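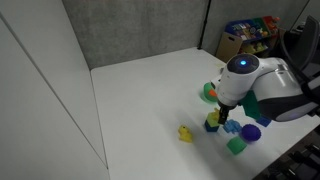

Station 1: gripper above the blue and yellow blocks, duck off to the left.

Equipment Planning Board > Purchasing and Budgets > Second gripper set for the tabletop sorting stations

Posted by: mknoh (Mi-kyung Noh)

Colleagues,

The equipment request for the tabletop stations must be submitted before the end of September. I am opening this thread so that objections are on record before the form is signed.

The draft request contains the following lines:

Replacement finger sets, both stations: 1,758
Toy and block sets from Kidness: 40 pieces
Spare cable for the overhead arm: 1
Service agreement with Farberg: 10 months

The first figure is the quotation from Clastel and excludes shipping. Please state whether you support each line, and if you do not, what you would put in its place.

Reply by: seo_sieun

I support the cable and the finger sets. I do not support the service agreement in its present form. Farberg answered 9 calls from our department during the last term, and most of those were questions the manual covers. We would be paying for a telephone number.

I would also ask that the toy order be split. We have enough cubes. We are short of soft, uneven shapes, and those are what the operators request when they plan a new sorting task.

Reply by: dg.han

I must disagree with Ms. Seo regarding the agreement. The calls were short because the agreement was in force. Without it, each visit is billed separately, and the department has no budget line for unplanned visits. I would accept a shorter term, but I would not remove the line.

On the cable, I request two. The run on the overhead arm loops down beside the gripper, and it bends whenever the wrist turns. I have attached a view of the station for those who have not worked at it.

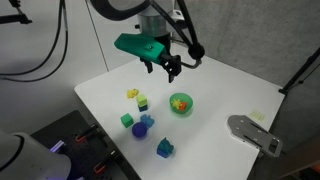
Overhead arm with the green gripper housing. Note the black cable on the right side.

Reply by: mknoh (Mi-kyung Noh)

Thank you. I will change the cable line to two. Would Mr. Han please send the part number to Ro-un Um, who is preparing the form?

Reply by: ro_un_um

Part number received. One question on the toy order: Kidness offers a mixed set and a set of cubes only. The unit price is the same. The form currently says cubes only, which I believe was carried over from last year.

Reply by: seo_sieun

Mixed set, please. Items with a plain flat side tell us very little about whether a finger pad is suitable. I would prefer that the pads be selected using animals, stars and the like, placed in a cup as well as on the open table. The wrist view is the one to consult when comparing pads. 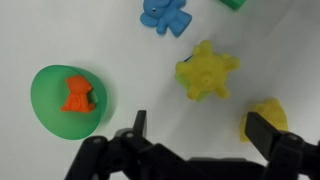
Wrist view, fingers open. Orange figure in the green cup, yellow star to the right.

Reply by: mj_myung

I have no objection to the mixed set. I do object to ordering finger sets from Clastel for both stations before the Sun project has reported. That group is testing a wider pad, and if its results are favorable we will have purchased the wrong part twice. I propose one set now and one in the next budget period.

Reply by: dg.han

Clastel's price applies to the pair. A single set would be quoted again, and I do not expect half the amount.

Reply by: mj_myung

Then I ask that the new quotation be obtained before we decide. It is a matter of one message to the supplier.

Reply by: mknoh (Mi-kyung Noh)

Agreed. Ro-un Um will request a price for a single set. The toy order is changed to the mixed set, still 40 pieces. The cable line stands at two. The Farberg line remains open, and I would ask Ms. Seo and Mr. Han each to name the shortest term they could accept.

Reply by: seo_sieun

Three months, with the option to renew.

Reply by: dg.han

Six. I will send my reasons to Ms. Noh by 4:00 p.m.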